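Two-hander returns to the Figueroa for a second run

The Figueroa is bringing back Prerkis, the play for 2 actors that sold out its short spring run in the studio upstairs. This time it moves to the main house, and the theater has kept the running time at 70 minutes with no intermission.

Prerkis is set in a river town where the ferry has stopped running. Two sisters, one who stayed and one who left, meet at the landing to settle what to do with their father's boat. Most of the play is the argument. Rogelio Salazar wrote it and directs it, and he has trimmed the opening since the spring. The long phone call is gone, and the older sister now comes on talking.

The bigger change is the seating. In the studio, the audience sat on three sides and the actors could speak at the level of a kitchen conversation. The main house has a raised stage and a balcony. Salazar has closed the balcony and put two rows of chairs on the stage itself, behind the actors. Those seats are sold at the same price as the rest of the floor. People sitting there will see the backs of the actors' heads for part of the evening, and a few lines are played straight to them.

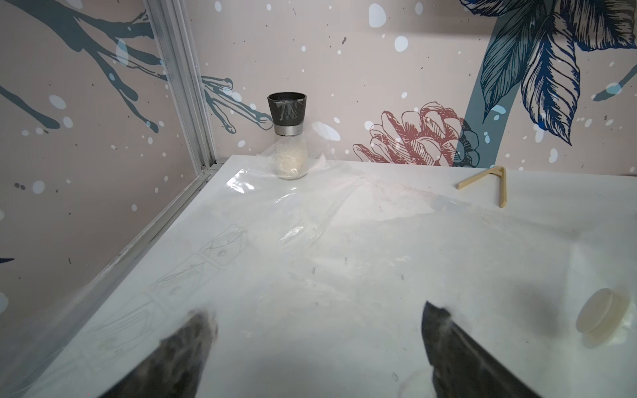

Do you need to have seen the spring version to follow this one? The story is complete as it stands, and the new opening gives you what you need to know about the family in the first few minutes.

Both actors from the spring are returning. The music has been recorded again for the larger room – a single accordion, used sparingly – and the lighting plan is new. The landing is still marked out with rope and a bench, and the boat is never shown.

The move was paid for in part by a grant of $4000 from the Ferkard Fund, which supports new plays going into larger spaces. The rest comes from ticket sales and from the theater's own production budget.

The first performance is on Saturday, August 13, 2022, in the evening. A talk with Salazar and the cast follows the first matinee, and any ticket to the run will get you in. Latecomers can't be seated on the stage, so please allow time for parking. The Nandard Street lot fills up early on weekends.

Tickets are on sale at the box office and by phone. Large-print scripts can be borrowed at the front desk and should be returned after the show. The company plans to take the play to smaller halls in the county in December, with dates to follow in a later newsletter.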